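Giten Two-Arm Bench
Bag handling station with rail-mounted arms

Home / Equipment / Bench stations / Giten

The Giten is an enclosed bench with two arms mounted on one aluminium rail. It is sold for packing, unpacking and moving open bags. Benches fitted with the standard fingers have a known fault when handling coarse open-weave cloth, and owners should read the notice on this page before running that kind of work.

Bag handling on the Giten, from the wrist cameras and the bench camera:
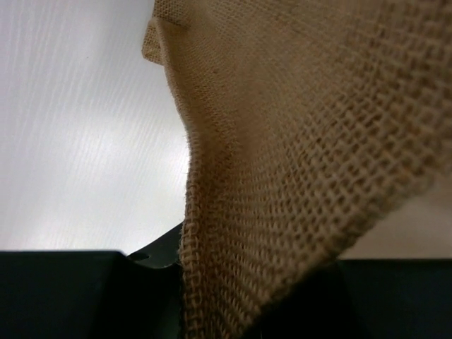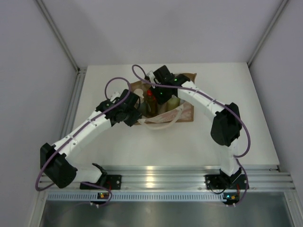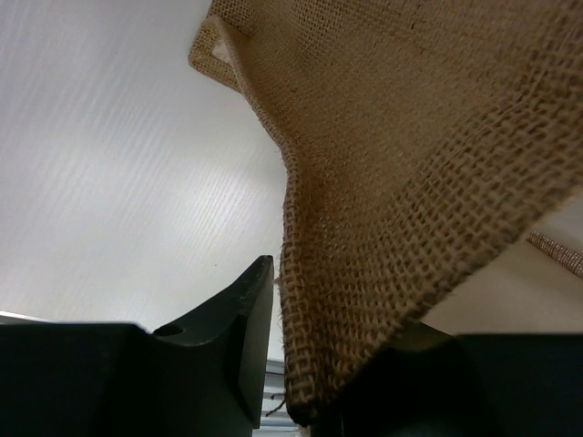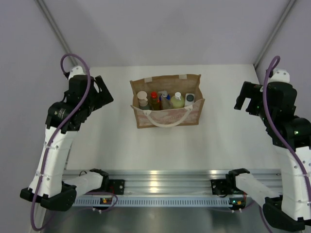

Fault notice: thread catch on standard fingers

Status: open. Replacement fingers available from August.
Applies to: all Giten benches with the standard pointed finger.
Does not apply to: benches supplied with flat pads.

The standard finger has a raised, pointed tip. On paper, card and close-woven cloth it works as intended. On burlap and similar material the tip can pass through a gap in the weave. When the gripper opens, the thread stays on the tip and the cloth is not released. The controller reads the fingers as open, takes the release as good and starts the next move with the bag still attached.

The fault was first reported by Ottar Vik at Punau, where a bench had been moved from paper bags to jute. On the third shift a bag was pulled over during the retreat move and two glass bottles broke inside the enclosure. There was no injury. The operator had opened the enclosure to free a bag earlier in the same shift without pressing the stop, and this is the part we are more concerned about.

We repeated the work at Eide with 200 grasp and release cycles on a jute bag. The thread stayed on the tip in 22 of them. In 3 of those the arm pulled the bag off its spot before the force limit stopped the move. Frayed hems and folded corners were the worst places to grip. Edvin Björklund ran the same number of cycles with flat pads and had no catches, though the pads dropped the bag more often when it was gripped by a single layer.

What to do now

1. Stop any job that grips burlap, jute or netting with the standard finger, unless the bag is empty.
2. Install controller release 26. It adds a short lift after the gripper opens and checks the wrist load before the arm retreats. If the load has not dropped, the bench stops and shows "Release not confirmed".
3. Set the retreat speed to Low for cloth bags. The setting is under Jobs, Motion, Retreat.
4. Order flat pads or the rounded finger. Both are free of charge for benches covered by this notice.

Release 26 does not prevent a catch. It stops the arm sooner when one happens.

Freeing a caught bag

Press the stop and wait for the arms to hold. Do not reach in while the bench is paused. A paused job can be resumed from the panel or from the remote desk, and the arms will move.

Take the glass out of the bag first if you can reach it without moving the cloth. Lift the cloth towards the tip so the thread goes slack, then slide it off. If it will not slide, cut the thread. Pulling the bag downwards tightens the weave on the finger and can bend the mount.

Check the tip for burrs before restarting. A burred tip will catch on paper as well and should be changed.

Check the cable loop above each gripper at the same time. A hard pull on the wrist can draw the loop tight.

Replacement parts

Flat pad, pair: fits all Giten grippers, no recalibration needed.
Rounded finger, pair: fits all Giten grippers, run the finger calibration after fitting.
Standard finger, pair: still supplied, for paper and card only.

The rounded finger was drawn up by Letay Tsegaye's group at Zurkia. It is wider at the tip than the standard finger and does not pick a single sheet of paper off the table as well. Sites that do both kinds of work should keep both sets.

Reporting a catch

Send the job log and the wrist camera recording to Archie Shearer on the Eide service desk, with the bench serial number and a note of the bag material. Reports are useful even where nothing was damaged. For orders and delivery dates, ask for Kjell Hägglund.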